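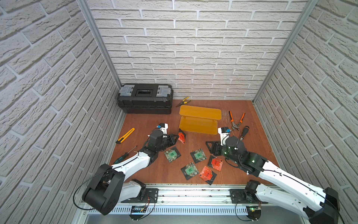
Department of Building History, Findon College
HB 719 Surfaces and Claims
Notes for session 8: Imitation brick and the idea of the honest wall
Henrik Reinholz, December 2025

Read these before class. They repeat some of what I said about painted marble, but the argument goes somewhere else, and several of your papers leaned on the word "honest" in a way I want to push on.

1. The usual story

You know it by now. A wall once showed what it was made of. Then cheap manufacture made it possible to fake the look without the substance, taste went downhill, and a few reformers called everyone back to the truth of materials. The story turns up in most of the survey books and in nearly every brochure for a new apartment building with "authentic" anything in it.

I don't believe the first part. Plaster was scored and painted to look like cut stone long before there were factories. Timber fronts were covered with tiles shaped to pass for brick, and brick itself was rubbed, colored and lined with thin white joints so that rough work would look like fine work. If there was a time when walls told the truth, I would like someone to show me the street.

2. What brick is supposed to prove

A solid brick wall carries load, and the pattern of the courses tells you something about how. Headers, the short ends, run back into the wall and tie it together. Stretchers run along the face. A wall showing only stretchers, staggered course by course, may well be a single skin with something else behind it doing the work.

So most of the brick you walked past this morning is a coat. It's real brick, fired clay, laid by a person with a trowel, and it holds up little besides itself. White faux-brick panels like the ones at the head of these notes, staggered courses and light grey joints included, are one step further along the same road. Students tend to call the first honest and the second fake. Ask yourselves what the first one is being honest about. Clay, I suppose. It says nothing true about structure.

The panel imitates the coat. I find that more interesting than any amount of complaint about it.

3. The Toivonen case

The Toivonen warehouse in Nunurell is the reading for this session. The outline: a brick building of four floors, badly cracked on the street side, was taken down except for the front. A steel frame went up behind. The front was found to be in worse shape than hoped, and the upper half was rebuilt in thin brick slips glued to a backing board. The developer kept the word "restored" on the sign.

Oskari Seppälä's article is hard on the developer, and rightly so in places. The survey that justified the demolition lists 561 defective bricks on the street front without saying how a defective brick was defined or who went up to look. A chipped corner may be on that list next to a brick that has turned to powder. I would not hang a decision on that number and I'm surprised the city did.

He is weaker in his second half. He says people in the neighborhood "feel the loss" of the real wall. His evidence is 70 replies to a questionnaire handed out at a meeting called to oppose the project. That is a fair record of what opponents thought. It can't tell you whether a passerby notices the line where old brick stops and slips begin. I stood across the street in September and had trouble finding it — the corner gave it away, where the slips are too thin to turn properly.

4. Things to look for on site

Corners and window openings first. A full brick turns a corner and shows its end; a slip needs a special L-shaped piece, or it shows a seam.
Repeats. Molded panels come from a limited number of molds, so find one odd-shaped brick and look for its twin.
Movement joints. A long vertical line of sealant running through the courses is common in modern veneer.
Weathering under sills. Be careful with this one. Dirt can be washed off, and at least one supplier, Hikinberg, will sell you panels already stained.

Knocking on the wall is popular and tells you less than you think. A hollow sound means there is a gap somewhere behind. Plenty of respectable cavity walls have one.

5. For the discussion

Come with a position on whether "restored" on the Toivonen sign is false, and be ready to say which word you would have painted up there. "Rebuilt" has problems too. The lower half wasn't.

Anyone planning to use "honest" in the final paper should define it in the first page and then stick to the definition. Last year's class mostly managed the first half of that.

Reading: Seppälä, all of it, including the appendix with the survey tables. The brochure is in the course folder. Bring a printed copy, we will be marking it up.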